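**Vikano to Open First Lakeside Restaurant in April**
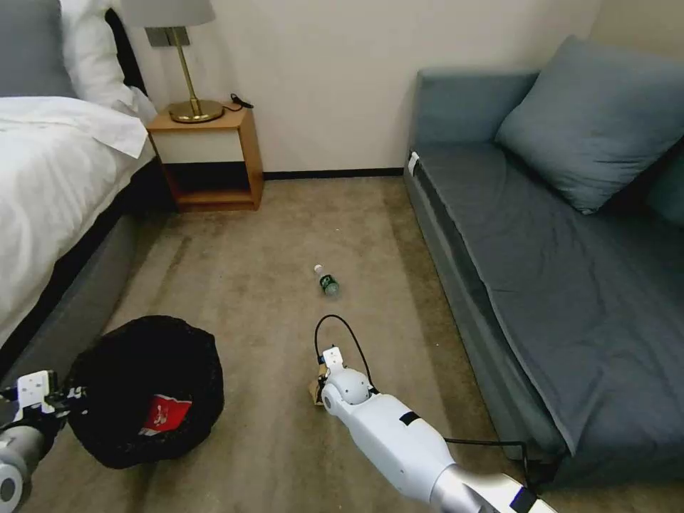 Vikano, the family-owned group known for its slow-cooked stews and flatbreads, will open its seventh restaurant this April on the ground floor of the Mahmoudi Building in Sunov. The new location will seat 134 guests indoors, with further seating on a covered terrace facing the lake.

The restaurant will serve breakfast, lunch and dinner, and will be the first in the group to bake all of its bread on site. The opening menu includes lamb with dried lime, herb omelets and a rice dish that changes each day. A takeout counter will open at 6:30 a.m. for commuters using the ferry terminal next door.

"We have wanted a home in Sunov for a long time, and this building gave us the kitchen we needed," said Shahla Rostami, managing director of Vikano. "Our bakers will be at work before sunrise – guests will be able to watch them from the counter."

The site covers 1,742 square feet of dining space and will create around 40 full-time and part-time jobs. Applications are open now at all Vikano restaurants.

Table reservations for parties of up to eight will be accepted from the opening day. Larger groups should contact the events office in advance.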